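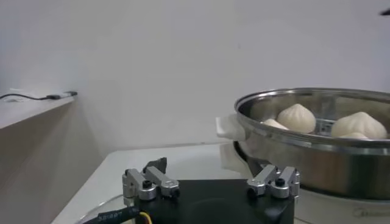 ## Steaming buns on the worktop: how do I keep the bottoms from going soggy?

**Mounir Gaber**, Tendden

Hello all! I've fallen completely in love with making bao at home and I'm now doing a batch most weekends (my neighbours are very happy about it). I use a round stainless steel steamer with a perforated tray, sitting on an electric base, so it lives on the table and leaves the hob free for everything else.

The tops come out beautifully, with lovely pleats, but the bottoms go wet and gluey and stick to the tray. I've also had a couple of batches go all wrinkly when I took the lid off. My dough is 200 g plain flour, warm water, a bit of yeast and sugar. I've been folding a paper towel over the rim to catch drips, does that do anything? And should I be lining the tray?

**Hefin Price**

Oh, you're going to have so much fun with this once it clicks! Yes, line the tray. I cut a little square of baking paper for each bun, slightly bigger than its base, and leave plenty of the holes uncovered so the steam can still get up. One big sheet with no holes in it gives you exactly the puddle you're describing.

Check your water level too. If it boils up through the tray, the bottoms never stand a chance. Keep it a good two fingers below.

For the wrinkles: let them prove until they feel light when you pick one up, steam for 9 minutes from when the steam really gets going (mine are small, give big ones longer), then switch off and leave the lid tilted open a crack for a few minutes before lifting it. The sudden cold is what does it, I think. Tilt the lid away from you, mind!

As for the towel, one over the rim won't do much for drips, as they come off the lid. Wrap a clean tea towel right round the lid instead and tie the corners up on top, well clear of the base. It made a massive difference to mine.

And give them room. They swell more than you'd believe!

**Circombe**

cabbage leaves instead of paper!! my gran's way, smells gorgeous and you can eat them after

**Mounir Gaber**

Paper squares AND the tied tea towel tonight, then cabbage next time. Thank you both, I'm off to start the dough!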